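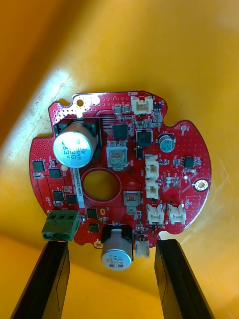
Hi Beverley,

July update on the Zidotura kit, as promised, and it's a longer one than last time because we finally have something to say about the round boards.

Quick recap for whoever you forward this to. We're reviewing the Zidotura pick-and-present kit (two-finger gripper, wrist camera, their software) to see if it can handle the Jala driver boards on the Tunstall line. The money you signed off covers the loan fee and my time through the end of the trial.

So, the numbers! We ran 571 picks this month. Of those, 38 were drops or bad grips, and most of those came in the first 200, before I changed the approach angle. The Jala board is an awkward customer: notched all the way around, with a big hole in the middle and one of the capacitors hanging out over the rim. The kit's default is to squeeze from the sides, and it kept finding a notch and skating off. Coming in low and holding the board from underneath works much better. The one thing I have to watch is the green terminal block, which sticks out past the edge and is very close to where the left finger wants to be.

The camera is the part I like best. On the yellow backdrop it finds the red outline fast, even with a bit of glare (I did try a gray mat, and it was slower, so yellow stays). Reading the little label strip by the center hole is hit or miss. Flurgate, who sell the kit here, say there's a lens option for close work and they'll lend us one. I'd like to try it before we write that feature off.

Things that bugged me: the manual is thin, the setup screen forgets the grip width when you restart, and support took 2 days to answer an easy question. Nice people once you reach them, though.

Spending is on plan. I haven't touched the spare parts line and would like to move part of it to a second set of finger pads, if that's okay with you (the ridges on the inside face matter a lot for this board, and I want a fresh pair to compare).

Next up is the lens, then a long run with the night crew's trays. Could you let me know about the pads by the end of the month?

Thanks!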